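I Am Very Happy About a Trash Can

February 24, 2020

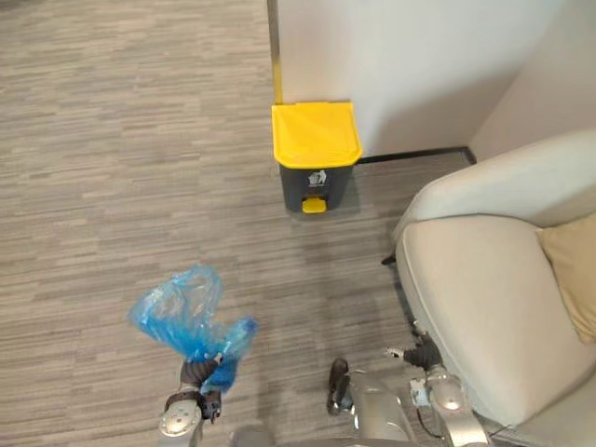 The yellow lid! Right where I wanted it.

I've been promising myself a proper bin for the reading corner since December, when I dragged the cream armchair in there and then discovered that all my sitting-around habits produce a shocking amount of garbage. Tea bags, clementine peels, tissues, the little paper bands off new socks. For weeks it all went into a grocery bag hanging off the door handle, which looked terrible and fell down whenever anyone came in.

So I went looking, and I looked at 13 bins. Yes, I kept a list. Most of them were beige or that shiny steel that shows every thumbprint, and I very nearly settled for a plain black one at Tretus because I was hungry and wanted to go home. Then I stopped at Sönmez on the way back (the housewares place with the ladders out front) and there it was on the bottom shelf, dark charcoal with a lid the color of a school bus and a little pedal to match. I love that they did the pedal too! They could so easily have left it gray.

It even has the little person dropping trash into a bin on the front, like something you'd see at a train station. My sister thinks I should peel that off or paint over it. Absolutely not. It's my favorite part.

What I didn't expect is how much good a bit of yellow does in that room. The carpet is gray, streaky gray, with some taupe in it if you look hard, and the walls are a gray sort of white, and the chair is cream. I picked the chair, so I can't complain, but the whole corner was getting sleepy. I had been pricing cushions and a Jasten lamp that cost more than my winter coat, and now I think I'll leave the lamp alone for a while.

A few notes if you're shopping for one. Try the pedal in the store with whatever shoes you really wear at home, I did mine in socks and got a funny look. Check that the lid can open all the way when the bin is pushed up to the wall. And small bags are fine, I fold the top over the rim about 4 inches so it doesn't slide in.

Zoi Tsolakis, who reads this blog and has strong feelings about storage, wrote to ask if I'm getting a second one for the kitchen. I am thinking about it! They had two left, and the other one had a green lid, and I'm not sure I could be loyal to both.

Next up is the bookshelf. I have the brackets and no shelf.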